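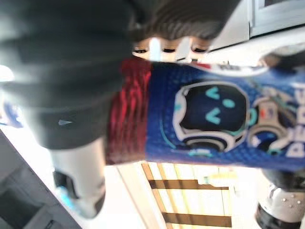
saltbush_kel: Disagree with the OP. Cans belong in the door, and the bottom drawer is for veg and nothing else.

Mar 23, 2023

dunny_dave: Yeah nah, our Virken has a door that sags if you put more than milk in it. I paid $282 to get the hinge fixed and I'm not doing that again!

saltbush_kel: Should've bought a Bravano, mate.

OP (Zorncombe): My veg goes slimy in the drawer anyway, so drinks might as well have it.

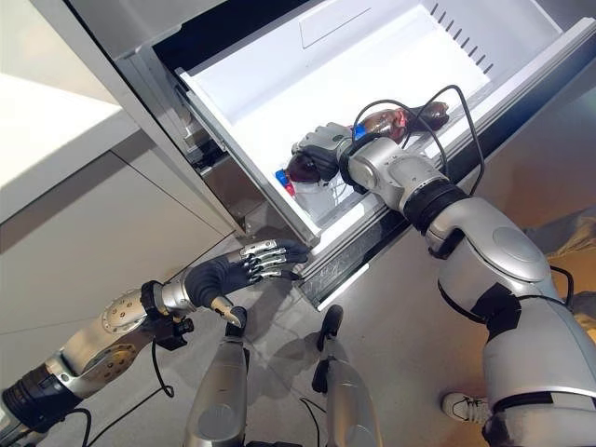

Fridge drawer, pulled out.

dunny_dave: Try a tea towel under the lettuce, ours lasts two weeks.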